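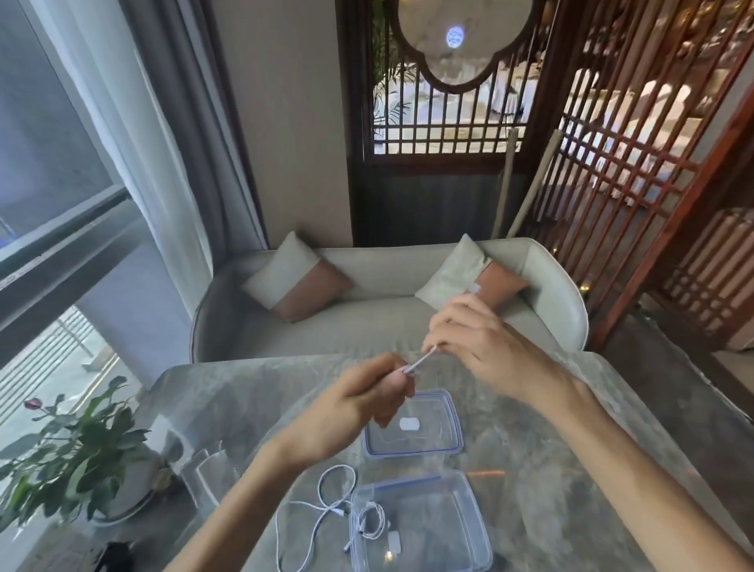
Cable sorting task, head camera view, two clear boxes on the table.

Forum > Automation > Datasets and services
Thread: Pulier household manipulation set, worth the license?

gridlock_t
18/09/2021
We are pricing first-person demonstration data for a two-arm tidying policy. Pulier sells a tabletop set in 30 task families. The tier we were quoted covers 3,000 episodes, with hand pose labels and a text annotation per segment. I have the evaluation pack, 100 episodes. Has anyone trained on the full thing?

ferrite_bead
We did, in April. Hand pose is good when the fingers are visible and poor when they close around something thin. Segment text is usable. The loader is bad: it reads a whole episode into memory before it gives you the first sample. Write your own.

mol_ash
Compare it with Musuno before you sign. Musuno records on the target arm, so you skip retargeting. Human hands look nice in a demo reel and then you spend a quarter mapping five fingers to a parallel jaw.

gridlock_t
Musuno has no deformables in its catalog. Cables are the reason I am looking. Rigid pick and place we can collect ourselves.

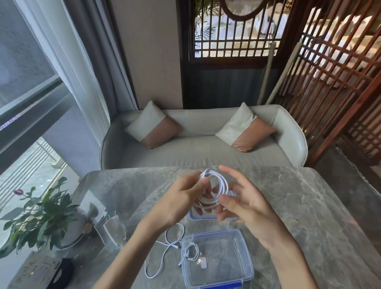 The cable episodes are also where the labels thin out. Coiling is tagged as one segment from first loop to release. I would want at least the regrasps split out, and there is no state for the cable itself, only for the hands. On the other hand the backgrounds are real rooms with glass, plants and window light, and our current data has none of that.

ferrite_bead
Ask for the split segments. They exist. We got them as a separate annotation file after almost 3 weeks of email. No extra charge.

mol_ash
Cable state is the part that matters. Without it you are cloning wrist motion and hoping. A coil held in one hand hides most of itself from a head camera, and one view will not recover it.

ferrite_bead
Disagree. We ran behavior cloning straight from pixels with no cable state and it coiled well enough for our bin. It failed on connectors, which snagged on the box rim.

mol_ash
"Well enough for our bin" is a low bar.

ferrite_bead
It is the bar the customer set.

skiff_87
Does the license allow fine-tuning a model you then resell? Skisex did not, last I read their terms.

gridlock_t
Pulier allows resale of weights, not of frames or labels. Derived pose tracks count as labels. I have asked for that clause in writing and will post the reply.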